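Workshop and Kitchen Notes: Caring for Coloured and Plated Cutlery

Coloured cutlery fails in a predictable way. The finish is a thin layer over plain steel, and most damage to it comes from abrasion, chlorine or salt left to stand. The notes below were compiled by Eduard Sokol for the Clokthorpe household pages and revised in September 2026.
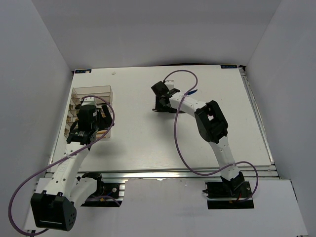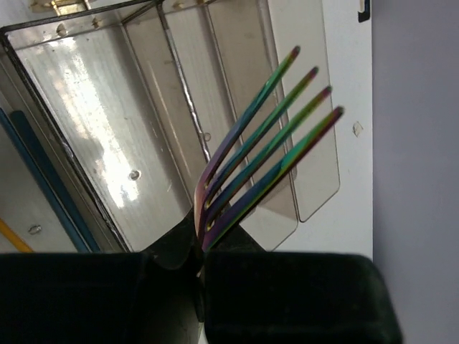
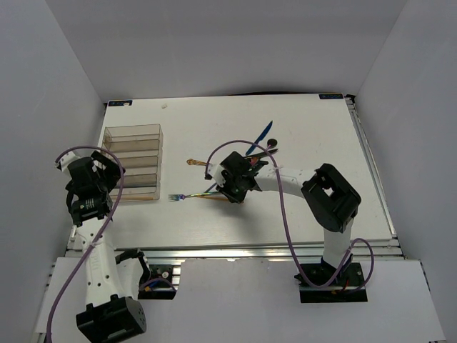 White tabletop with pale walls (first and third); fork with a rainbow finish (second).

Washing by hand
Use warm water, a plain washing-up liquid and a soft cloth. Do not use wire wool, green scouring pads or cream cleaners. Rinse within an hour of use if the cutlery has touched vinegar, mustard, egg or salted water. Dry at once with a cotton towel -- air drying leaves lime spots, which show more on dark colours than on bare steel.

Washing by machine
Check the maker's sheet first. Where machine washing is allowed, choose the shortest cycle and keep coloured pieces in a separate basket from plain steel and silver. Tablets containing bleach should be avoided. Open the door when the cycle ends and towel off any remaining drops.

Removing lime spots
Mix 630 ml of warm water with 70 ml of white vinegar, giving 700 ml in all. Dip a cloth, wipe the spot for a few seconds, rinse and dry. Do not soak. If the spot is still there after two attempts, leave it alone; further rubbing will take the colour with it.

Tea and coffee stains
Bicarbonate of soda made into a thin paste will lift tea stains from plain steel teaspoons. It is mildly abrasive and should be kept off coloured finishes. For those, use washing-up liquid left on for ten minutes.

Drawer storage
Line the drawer with felt or thick cotton. Rubber matting can mark silver plate. Lay forks on their sides in one direction so that the tines do not rub against the necks. A divider strip 84 mm high suits most kitchen drawers; measure the clearance under the worktop before cutting. Libor Rusnák's drawer at Fuditholm had only 114 mm of internal height, and the same strip fitted with room to spare.

Scratches
A scratch through the colour cannot be polished out. Metal polish removes the layer around it and makes the mark wider. Move the piece to everyday use.

Silver plate
Polish twice a year at most -- February and late summer are enough for a set in regular use.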